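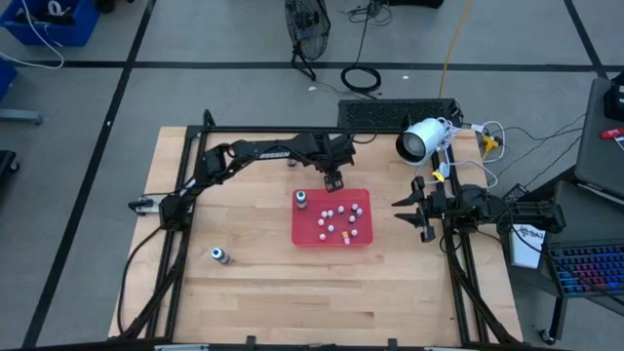
Doltdale library talk - the Ritdale mill fire. 60 mins inc. questions, so KEEP MOVING

Start with the phone call. Night porter rings the fire station, gives the wrong street. Pause. Ask the room who they suspect already (it's always the porter).

Then back up. Who owned the mill, what it was insured for, how far behind the wages were. Don't get stuck on the wages - lost ten minutes there last time.

The trial
- two days, no more
- whole case rests on the paraffin can and one witness, the lodger
- lodger says she saw him from the landing window. Read her statement out slowly, twice
- jury out 95 minutes. Guilty. Sentence was 23 years, gasps in the gallery according to the paper

Drink of water

The lodger. She'd been promised her rent arrears would go away. Defence never told. Letter about it sat in a box at Saner and Anozie, his solicitors on the appeal, untill a clerk was clearing the basement. Explain disclosure here but in plain words, one sentence, they don't want a law lecture.

Landing window - read from the surveyor's report. Window faced the yard wall. Could not have seen the mill door from it at all. Let that sit.

Appeal. Conviction quashed, retrial ordered in November, then the Crown offered no evidence. So formally not guilty. People mix this up with a pardon, it isnt one, somebody will ask.

Money. Everyone asks about the money. He got compensation, figure never published, I don't have it. Bungalow outside Ritdale, bit of allotment. The owner's family kept the insurance payout - this usualy gets a groan.

If short of time skip the bit about the second can.

Who did it then? Say I don't know. Give the two theories, foreman first, say which I lean to only if pushed.

Questions. Repeat each one for the back row. Books on the side table, 33 copies left, cash or card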